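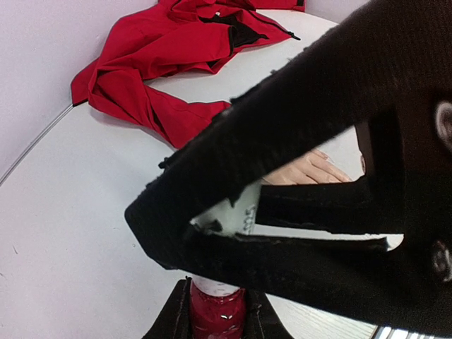
Lempi Pesonen wrote to me that a coat with a broken zipper is a broken coat, and that people should stop feeling guilty about throwing one out. A new zipper costs more than the coat did, she said, and the person wearing it has somewhere to be in the morning.

I have thought about her letter more than she probably meant me to. She is right about the money. I still think she is wrong about the coat, and I want to set out why, because the same argument comes up every time I write about clothes in this column.

Start with the price. I asked at three alteration shops in Stirbridge what they charge to replace the front zipper on a lined winter jacket. One no longer does it. The second quoted me $45 and a wait of two weeks. The third said $60, or more if the lining was bonded to the shell. You can buy a new jacket for less than that at the outlet stores in Jescombe, and it will have a working zipper on the day you buy it.

So the repair looks foolish. But look at what the $60 is paying for. The zipper itself is a few dollars. The rest is labor, and most of that labor is taking the jacket apart. On a typical jacket the zipper tape is caught between the shell, the facing and the lining, stitched down, then topstitched again. Often there is a flap sewn over it in the same seam. The tailor has to open all of that without cutting the fabric, pull the old zipper, line up the new one so the hem and collar match, and close everything back up through holes that were made by a factory machine. Two hours is a fair time for it.

None of this has to be so. A zipper is the part of a jacket that moves the most and takes the most strain. We know it will usually wear out before the cloth does. In anything else we own, a part like that is made to come off. Windshield wipers come off. Vacuum belts come off. A furnace filter slides out and costs very little, and we would think it strange to buy a new furnace when it got dirty.

Red jacket, blue jacket, cheap or expensive, the zipper is sewn in as though it were going to last forever.

My proposal is a dull one. Put the zipper in its own seam. Leave the flap and the lining out of that seam, or attach them in a second pass that can be opened without touching anything else. Print the zipper's length and gauge on the care label next to the washing instructions. That is all. A tailor could then do the job in half an hour, and a patient person with a home machine could do it on a kitchen table. I have been told by people in the trade that this adds one step at the factory. I believe them, and I think one step is worth it.

Ezequiel Tapia disagrees with me on different grounds from Lempi's. He does alterations in Kettunen and has replaced more zippers than I will ever own. His view is that most of them don't need replacing at all. The slider wears before the teeth do. It spreads open a little, stops pressing the two sides together, and the zipper splits behind it. A new slider takes him ten minutes and he charges $8. He says people bring him jackets ready for a full replacement and are almost annoyed to be told it is cheaper.

I take his point, and it is a better one than mine for the jacket you have today. If yours splits behind the slider but the teeth are all there, ask for a slider first. If the teeth are missing, or the box at the bottom has pulled loose from the tape, you do need the whole thing. 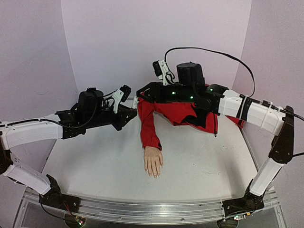
A red jacket with a dark zipper and black lining.

What bothers me in Lempi's letter is the part about guilt. She assumes that anyone who argues for repair is trying to make other people feel bad. Some are, and I wish they would quit. A parent with two kids and one paycheck is not doing anything shameful by buying a $35 jacket in November when the old one won't close. The decision that matters was made long before that, by whoever drew the pattern and decided that the zipper and the coat would end together.

The county thrift warehouse outside Stirbridge keeps a log of what it turns away, and the manager let me read last winter's. It refused 2,843 pieces of outerwear. Of those, 1,175 were refused for a zipper and nothing else. The next largest group, 764, was stains. I had expected rips to be high on the list and they were not. Modern shell fabric holds up very well. We have gotten good at making the part that was already going to last.

Those 1,175 jackets were not sold or given to anyone. The warehouse has no sewing room and can't pay for one. They went to a rag buyer, who takes them by the pound and doesn't pay much for anything with a coating on it.

I don't want to claim too much from one warehouse in one county. People who donate coats are not the same as people who put them in the trash, and I have no log for the trash. But I would be surprised if the zipper mattered less there.

A few objections have come in before and I expect them again. The first is that a zipper in its own seam will leak. On a rain shell made for mountains, it may. Most of us are walking from a parking lot to a door. The second is that it will look worse. It might look slightly different. Jeans have visible stitching and people seem to like it. The third is that companies will never do it, since they would prefer to sell a second jacket. That is likely true of some. It is less true of the ones that already offer a lifetime warranty, since every zipper that comes back in the mail costs them the same two hours it costs the tailor.

Terkosis, which makes the work coats sold at the farm store here, moved to a separate zipper seam a few years ago on one of its models. I own one. I have not had to replace the zipper yet, so I can't say how easy it is. I did turn the coat inside out and look, and I could follow the whole seam from hem to collar without losing it under anything. It is an ordinary coat. It cost $12 more than the one hanging next to it, and I expect that price to keep some people away.

Lempi ended her letter by saying she had thrown out her own coat the day before she wrote. I wrote back and asked if it was the slider. She said she hadn't looked, and that the new one is warmer anyway.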